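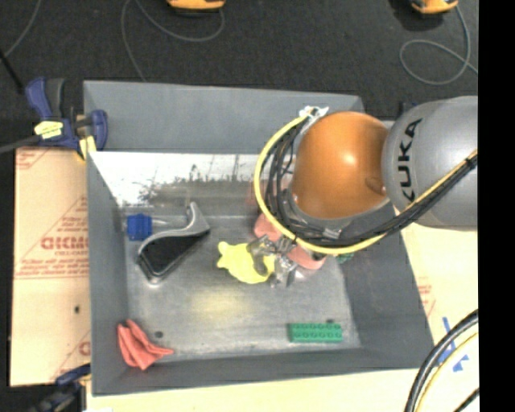 I bought the Flestwood storage trolley to sort out the back bedroom, which has been a dumping ground for children's things for longer than I want to admit. It has three steel shelves, four castors and a push handle, and it comes flat in one box. The shelves are shallow trays with a raised lip, which suits some things better than others. A soft, lumpy toy like the yellow plush one lying in that grey bin sits happily in a shallow tray and can be seen from the door. Tall board games are another matter and have to go flat.

Search reviews Enter keyword Go

Reviews > Storage > Trolleys and carts > Flestwood three-tier

Putting it together took me most of a Monday evening. The instructions are drawings only, and the drawing for the second shelf shows the brackets the wrong way up. I did it as drawn, took it apart and did it again. The bolts are all the same length, so there is no sorting to do, but the Allen key in the box is soft and began to round off before I had finished. Use your own if you have one.

Once built it is solid. The maker gives a limit of 80 kg for the whole trolley, and I have not been near that. With the bottom shelf full of books it still turns easily on a hard floor. On carpet it drags, and I have to lift the front a little to get it over the door strip.

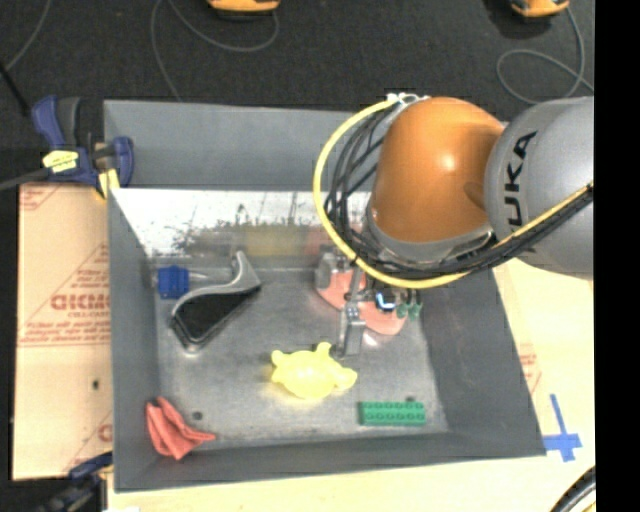
The castors are the weak point. Two of them lock, and the locks are small plastic tabs that you press with your foot. One was stiff from the start. The other works, but with only that one on, the trolley swings round if a child leans on it. I rang the Lodham shop where I bought it and they posted a replacement castor without any fuss — it came in a padded envelope with no note, and it has been fine.

The finish is a matt powder coat. It wipes clean with a damp cloth and felt-tip comes off it, though wax crayon leaves a mark. There is a chip on the handle where I knocked it against the door frame, and the metal shows through.

I did look at the Dinero cart, which has deeper trays but no handle, and I would pick that one for a garage. For a bedroom I prefer the Flestwood. You can reach everything without digging, and it goes under the window with room to spare. I would buy it again, but I would check both locks before throwing away the box.

Related reviews
Dinero two-tier utility cart
Ateş folding step stool
Flestwood under-bed drawer, large
Lodham peg rail, painted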